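Simulation and Control > Grippers

Parallel jaw or three-finger gripper for knob turning in a kitchen sim?

Posted by hw_lab2
Tuesday, July 1, 2025

We are setting up a set of kitchen tasks in simulation and have to pick one gripper model before we start collecting runs. The tasks are turning stove knobs, opening an oven door by its bar handle, and picking up small things from the counter. The two candidates are the Voltum parallel jaw and the Cekska three-finger. Same arm for both, same controller, 18 tasks in total.

I ran 80 trials of knob turning with each. The Cekska holds the knob better, but it is slow to close and the simulator drops a lot of frames when all three fingers are in contact. The Voltum is fast and slips when the wrist rotates past a certain point. I have already tried raising the finger friction. It helped a little, then the fingers started sticking to things they should let go of.

Has anyone compared these two on fixtures as well as on loose objects? Most of what I find only covers picking blocks off a table. I would also like to know if the slipping is the gripper or my controller gains.

Annapurna Warrier

I would stay with the parallel jaw. I did a similar comparison in October on the Honumwood kitchen set, 580 episodes for each gripper. The three-finger won on round knobs and lost or tied on everything else. On the oven handle it was worse, as the third finger kept hitting the door before the other two were behind the bar. You can plan around that, but then you are tuning approach poses for every handle in every kitchen.

Your slipping sounds like gains. If the position loop on the wrist is stiff and the fingers are force limited, the wrist wins and the pads slide. Lower the wrist stiffness first, leave friction at the default, and run your knob trials again. Change one thing per batch or you won't know what fixed it.

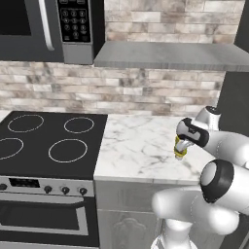 Start pose matters more than the gripper for the stove tasks. People tend to compare two grippers from one home position and never move it. With the arm starting on the right side of the counter, fingers down and close to the back wall, every knob on the range panel is a reach across and down, and the elbow is sitting low in front of the cabinet. The planner then has to lift the elbow before the hand can come around to face the panel. Some of the wrist rotation you need for the knob gets used up just getting there. If your slips all come late in the turn, log the wrist joint angle at first contact. Mine was close to its limit in most of the failed runs. I moved the base back and started with the hand higher and farther forward, and the parallel jaw went from failing on the knobs to being good enough.

For the comparison itself, use the same set of start poses for both grippers and match the tool center point. The Cekska fingers are longer. If you don't update the offset, it will press into the counter on small objects and you will blame the gripper.

The frame drops are a contact problem. Check whether the Cekska file uses the full mesh for collisions. Replace the finger meshes with boxes and capsules and it should run a lot faster. Keep the full mesh for rendering only.

saracuser_m

Three finger is better, more contact points means more grip. We use it on the Saraç controller and have no trouble. Just turn the friction up more.

Reply from hw_lab2

I did turn it up. That is where the sticking came from. What value are you using, and is that in sim or on hardware?

Reply from saracuser_m

Hardware. I have not used the simulator.

tolga_bench

Agree with the answer about gains. Adding one thing. Look at the pads as well as the fingers. In a lot of gripper models the friction is set on the whole finger, so the side of the finger grabs as much as the tip does. Split the pad into its own geom, give only that part the high friction, and leave the rest low. That took care of most of my sticking.

I can't speak for the Cekska. I had 866 logged runs on the Voltum and dropped very few of them for bad contacts after the pad change. The timestep also had to come down for the knob tasks. For plain picking I left it alone.

Reply from hw_lab2

Wrist angle at contact was it, at least for the left knobs. Rerunning both grippers now with the base moved and the pads split. I will post the numbers when the batch is finished.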